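**Wohnung in Erkach, Nebenkosten so hoch?**

**lindenblatt_7**, Februar 2024
Hallo zusammen, wir haben uns in eine Altbauwohnung in Erkach verguckt (hohe Decken, Balkon nach Westen!). Warm 815 Euro, davon 137 Nebenkosten. Abends sind wir noch einmal durchs Viertel spaziert:
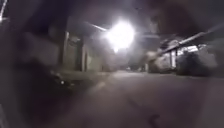
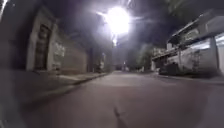
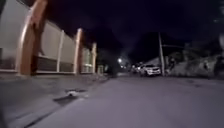 ### Antwort von Brurauer

Schöne Gegend, da habe ich selbst lange gewohnt! 137 finde ich aber happig. Lasst euch unbedingt die letzte Abrechnung zeigen. Verwaltet das die Kitby?

### Antwort von tante_m

Da muss ich lieb widersprechen: Mit Heizung ist das doch günstig, eher zu günstig. Bei uns kam im September eine Nachzahlung von 600 Euro, und ich hatte mich so über den niedrigen Abschlag gefreut …

### Antwort von lindenblatt_7

Danke euch beiden! Ja, Kitby. Die Abrechnung frage ich gleich morgen an und melde mich dann wieder.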